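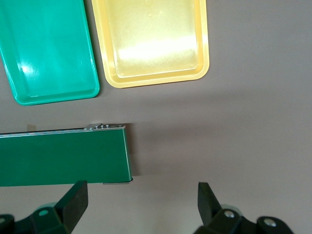
The Case for Slower Upgrades in Enterprise Voice

Organizations that run their own telephone systems have been told for several years that the safest upgrade is the earliest one. Vendors publish support timelines, resellers repeat them, and internal security teams place the resulting dates on a calendar. The voice engineer, who must carry out the work during a short window on a Saturday night, is usually the last person consulted. It is the position of this essay that call-control platforms should be upgraded on a schedule set by the readiness of the dial plan, the gateways, and the staff, and that the release calendar should be treated as one input among several.

A telephone system differs from most other enterprise software in the way that it fails. When a document server is unavailable for ten minutes, users wait and try again. When a call-control cluster mishandles a route pattern, the fault may affect only one class of call from one group of phones, and it may remain undetected until somebody needs that call to go through. Emergency dialing is the most serious case, but it is far from the only one. Fax lines in a medical records office, elevator phones, door stations, and overhead paging all depend on configuration that was often entered many years ago by employees who have since left.

Our own experience may be of use. The organization operates more than 3,000 phones across its offices and warehouses, together with a contact center on the Matum platform and analog gateways supplied by Komen. Before the most recent upgrade, the voice group reviewed every translation pattern in the cluster. It found 644 of them. A considerable number pointed to extensions that no longer existed, and several overlapped in ways that worked only because of the order in which the older release evaluated them. The release notes for the new version mentioned the change in evaluation in a single line, under a heading concerned with performance.

Had the upgrade gone ahead in March, as first planned, the pilot group would have reported nothing unusual. The pilot group consisted of office staff who place ordinary internal and long-distance calls. The patterns at risk served the loading docks and the after-hours answering service. A test plan built on volunteers from the headquarters building would have passed without remark, and the failure would have arrived on Monday.

Several objections to a slower approach deserve a full answer.

The first concerns security. Telephone systems have had serious vulnerabilities, and an unpatched cluster is a real exposure. This is correct, and nothing here should be read as an argument against applying security patches promptly. A patch within a release and a move to a new major release are different pieces of work, with different risks, and they should be approved separately. Many change policies place both under the single word "upgrade." The result is that the urgency of the first is lent to the second, and the caution appropriate to the second delays the first.

The second objection concerns support. A vendor may decline to assist with a release that has passed its stated date, and an outage on an unsupported system is a poor moment to discover this. We agree that no organization should allow support to lapse. There is, however, a considerable distance between the first availability of a release and the retirement of the one before it. That interval exists to be used. An organization that moves in the first weeks gives up the benefit of other customers' defect reports and of the maintenance releases that follow from them.

The third objection is financial. Consultants are easier to book as a project with a fixed end, and a long preparation period appears expensive on paper. We obtained a proposal from Diệp that placed dial plan review in an optional appendix, priced apart from the migration itself. We understand the commercial logic. A customer comparing totals will naturally leave the appendix out. In our view it was the most valuable page in the proposal, and we would encourage other buyers to read such appendices before they read the summary.

What, then, should a reasonable schedule contain? The dial plan should be exported and reviewed line by line by someone with authority to delete entries. Backups should be restored to an isolated lab at least once, with the time recorded. Gateways and phone firmware should be checked against the target release, including the models kept in storage as spares. The test script should name specific calls from specific locations, and a person at each location should place them. Our script takes 2 hours to complete with staff at every site, and it has been repeated after each maintenance window.

Staffing deserves particular attention. The group responsible for our 2,000 contact center and warehouse extensions had lost its most experienced member shortly before planning began. Management proposed to replace that knowledge with a monitoring product from Gelard, which is a capable tool and remains in service. It reports registration, call quality, and trunk usage very well. It cannot report that a route list was built in a particular order to satisfy a carrier arrangement. Such information must be written down by the people who hold it, during working hours, with time set aside for the purpose.

Executives who approve these projects should ask for the call test script before they ask for the cutover date. If the script has not been written, the date should wait until it has.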